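Clutgate: The Complete Series (8-Disc Box Set)

Mudura Home Video | Region 1 | 31 episodes | Numbered edition of 2673

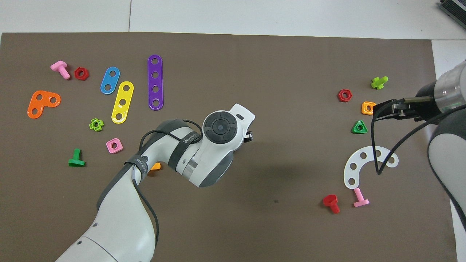
Is the box set worth buying if you already stream the show?
Only if you want the third season the way it first aired. The streaming version swaps out a good deal of the music and trims the cold opens, and the discs put most of that back. For the first two seasons you would be paying for a nicer shelf and not much else.

What Mudura says, and what we think

The sleeve calls Clutgate "the sitcom that changed everything." We sell a lot of sitcoms and most of them changed everything, according to their sleeves. Clutgate is a good workplace comedy set at a failing regional ferry company. It has one great season (the second), one uneven one, and a third that fans have been arguing over ever since the Huaranga two-parter.

If you missed that argument, the short version goes like this. The crew is sent to the island of Huaranga for a training weekend, the jokes dry up halfway through, and a guest star walks in to loud applause and gets almost nothing to do. The network pushed that cameo for weeks. It lasts less time than the trailer for it did. The longer cut on disc 7 adds a dinner table argument that helps a little, and it finally explains why the harbor master is wearing somebody else's coat in the finale.

Picture and sound

The back cover says "newly restored." We compared the pilot with the old single-season release and had trouble telling them apart. Night episodes look better, with less crawling noise in the dark corners. Daytime episodes look the same. Sound is plain stereo, which suits a show that is mostly people talking over each other in a ticket office. The subtitles are good and catch the mumbled lines.

Extras

Commentary on 3 episodes, all from season two. The commentary on "Lost Property" is the best thing in the set and the main reason our staff copy keeps going missing.
A blooper reel, much of which has been online for years.
The unaired Nilham pilot, a spinoff that followed the rival ferry line. It was announced with a lot of noise and then dropped. After watching it, we don't blame the network.
A fold-out episode guide. Ours had two season one titles in the wrong order.

Packaging

Cardboard slipcase, two plastic trays, overlapping discs. The slipcase is tight, and the corners wear quickly if you take it in and out a lot. The edition number is printed on a sticker on the shrink wrap — so if you care about the number, cut around it.

Shipping and returns

Ships from our warehouse starting in September. Unopened sets can be returned for a full refund. Opened sets can be exchanged for the same title if a disc is faulty. We can't take returns over the ending of season three, and yes, people have tried.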